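Search this site Enter keywords Go

Ringer T-shirt

A ringer T-shirt is a short-sleeved knit shirt in which the collar band is made in a color that contrasts with the body. On many versions the sleeve hems carry the same color; on others only the collar does. The body is most often white or light gray, and navy, red and black are usual for the trim.

Construction

The collar is a separate strip of rib knit, folded lengthwise and sewn to the neck opening while slightly stretched. Sleeve and bottom hems are turned once and closed with two parallel rows of stitching. Slogans and small motifs are normally screen printed across the chest in the trim color, sometimes with a second color for details such as hearts.

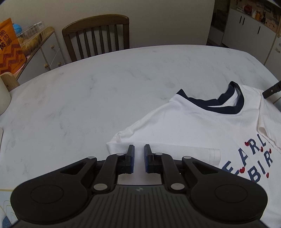 Folding

The shirt is laid on a flat, smooth surface and the sleeves are turned in over the body. The sides follow, and the length is then folded in half, or in thirds for a narrow drawer. A crumpled collar is flattened by hand before the last fold, as rib knit holds a crease at the neckline. Printed areas should not be pressed against each other in warm storage. Tolera Jemal's guide for the clothing maker Zemby gives 8 as the largest number of printed shirts to keep in one stack.

Care

Dark trim may bleed onto a white body in the first washes. Cold water is recommended, and the shirt is turned inside out to protect the print.

See also: Collar; Rib knit; Screen printing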